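Jindari Mixing Station
README, version 2
Last updated 2021-12-03

What this is

Jindari is a set of pictures and notes of one small piece of kitchen work: getting dry ingredients out of a cup and into a mixing bowl on a white worktop. It covers the station itself, the items on it, and the steps. It was put together by Nafula Nyaga and Wafula Gachanja at the Ponolari kitchen, with labeling by Mwajuma Minja. Wycliffe Bakilana maintains the file list.

The set holds 460 short clips. Each clip comes with a text note giving the ingredient, the starting layout, and whether the transfer was marked complete.

The station

The worktop is white and matte, set against a pale wall. Before a clip starts, everything that is not part of the task comes off the surface. Jars, cloths, scales and spoons go on the shelf unit in the next room, which the notes call "Rutberg" after the name on the old shelf label. If a note says "returned to Rutberg," the item was put away and should not be expected in later clips of the same session.

Bowl on the left, cup near the middle. This is the default layout, and it is written as L1 in the notes. Layout L2 moves the bowl to the right.

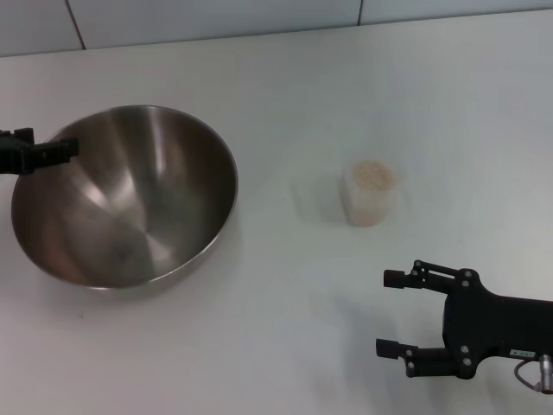

Sessions were split between two people so that the starting positions would vary a little. Nafula tends to set the bowl further back than Wafula does. We did not correct for this. The worktop has no tape or printed marks, and the position given in the note is a plain description such as "left, back" and should be read that way.

Items

Bowl. Stainless steel, large and deep, with a rolled rim. The same bowl is used in all clips. It is listed as bowl_a in the notes, although there is no bowl_b. A second bowl was planned and dropped.

Cup. Small and translucent. Listed as cup_s.

Ingredients. Rice, dry lentils, rolled oats, coarse salt, sugar and flour. These are the 6 values allowed in the "ingredient" field. Clips with nothing in the cup use the value "none" and are kept in their own folder.

Lighting

The overhead light was on for all sessions. The metal picks up a lot from the room, so the inside of the bowl can look bronze or brown in places when it is clean. Please don't label this as residue. Mwajuma found a number of clips in the June batch where it had been marked that way, and those labels have been changed. The old ones are kept in the column "residue_v1" for anyone who needs to match earlier results.

The tabletop and the wall behind it both come out a pale gray-blue in much of the material. Color was left as recorded. If you are training something to find the edge of the table, expect low contrast, and use the thin dark line at the join.

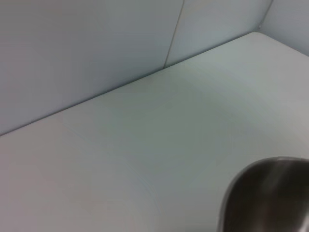
Back corner of the worktop, with dark rounded metal at lower right.

Views like this are tagged "corner" in the file list. They show mostly table and wall.

Steps in a clip

Place the bowl and cup according to the layout code.
Fill the cup on the counter by the door, then bring it to the station.
Start recording.
Tip the cup over the bowl until it is empty or the time limit is reached.
Set the cup back down near where it started.
Stop recording and write the note.

Wiping down happens between clips and is not recorded. After flour the bowl is washed and dried, and after salt or sugar a dry cloth is enough.

File layout

clips/ holds the recordings, one folder per session.
notes/ holds the text notes, with the same names as the clips.
empty/ holds the clips with the ingredient "none".
list.csv has one row per clip: name, session, layout, ingredient, complete, tags.

Known problems

Flour is hard to see against the table. Spills in the flour clips are probably undercounted.

The "complete" field was filled in by the person running the session. A few grains left in the cup still counted as complete for Wafula and did not for Nafula. Check the session name before comparing the two.

Layout L2 has fewer clips than L1, and none of them use oats.

Related sets

Muli covers the washing up and uses the same bowl. The item names match, so the two lists can be joined on them. The session names do not match.

Corrections

Send corrections to Wycliffe with the clip name and the field that needs changing. Fixes go into the next version of list.csv, and the clips themselves are not edited.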